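Household Notes: Vitamins, Jars and the Kitchen Cupboard
Posted 1/28/20

Most kitchens end up with a shelf of supplements and small jars that has never been sorted. Ours was the cupboard to the left of the stove, and it took one evening to put right. The tips below are the ones that held up, along with a few sent in by readers.

Start by taking everything out and standing it on the table. Screw tops with a wide lid are easy to handle, and a lid with the name printed on top can be read from above.

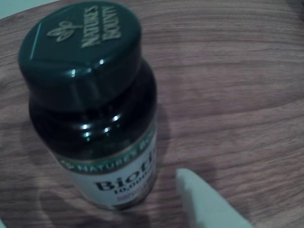
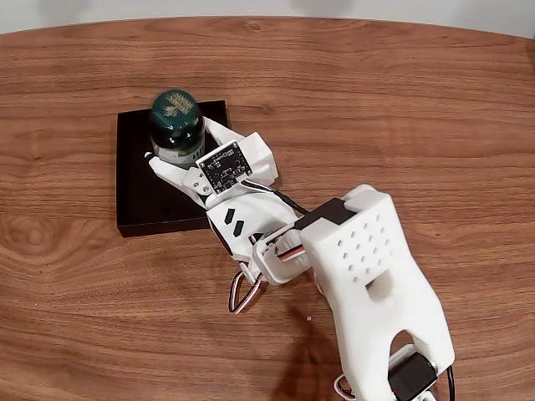
Ida Kohlhase wrote in to say that the table is the wrong place to leave vitamins once the sorting is done, even overnight. Hers sat next to the fruit bowl for years, in full sun until noon, and the tablets at the bottom went spotted and soft. She keeps them in a bedroom drawer now and brings a week's worth to the kitchen in a small dish with a cover.

A drawer is a good choice. So is a high shelf in a hall closet. The places to avoid are the cupboard over the stove, the windowsill, the top of the refrigerator and the bathroom cabinet. Steam gets into a bottle every time it is opened, and a bathroom has plenty of it.

Checking what you have

Look for the date first. It may be on the base, on the shoulder or along the edge of the label, and on small bottles the print is faint. A flashlight held low to one side helps. If the date has rubbed off and you can't remember buying the bottle, let it go.

Tablets that have changed color, stuck together or taken on a strong smell should go too, whatever the date says. Fish oil is the usual offender. Smell it when you open a new bottle so you know what it should be like.

Write the month you opened a bottle on a strip of masking tape and put it on the side. I wrote October on three of mine and then had to add the year, so write the year as well.

Don't combine two half-full bottles, even when they are the same product. You lose the date on one of them. Leave tablets in the container they came in, with the label on.

Arranging the shelf

Tall bottles at the back, short jars in front. If the shelf is deep, use a shallow tray that slides out like a drawer. Mine is a Clillero tray, 17 inches long, and it fits with a little room at the side. A baking pan with a low rim works just as well.

For a shelf above eye level, put the label forward. For a drawer, you will be looking at the lids. If the lid is plain, a round paper sticker with the name in marker does the job. Use pencil on the sticker if the jar will be reused.

Keep anything a child might take for candy behind a latch or out of reach, gummies above all. Child-resistant caps slow children down and should not be counted on alone.

Lids that stick

Wipe the threads. A sticky lid on a jar of honey or jam usually has dried syrup in it, and a damp cloth around the rim will clear most of it. For supplement bottles, use a dry cloth only, so that no water gets inside.

A wide rubber band around the lid gives a better grip. Branislav Sokol recommends a square of the ribbed liner sold for drawers – he cuts 9 at a time from one roll and keeps them with the dish towels. I tried it with the Plosholm brand liner and it gripped well, though it picks up crumbs and needs rinsing.

Stand the jar on something flat and low when you open it. Hold the body with one hand, close to the table, and turn with the other.

Protecting the table

Glass bottoms can scratch a finished wood table if there is grit under them, so brush it off before you start. Lift jars, don't slide them. Oil rings from a leaking bottle come up with a drop of dish soap on a soft cloth, then a clean damp cloth, then a dry one. Go with the grain.

Using up the empties

Wash them in warm soapy water, rinse, and let them dry overnight with the lids off. They are good for picture hooks, sewing needles, spare fuses and the small screws that come with shelves. Peel the old label off completely before anything else goes in. Empty supplement bottles should not be used for other pills or for food.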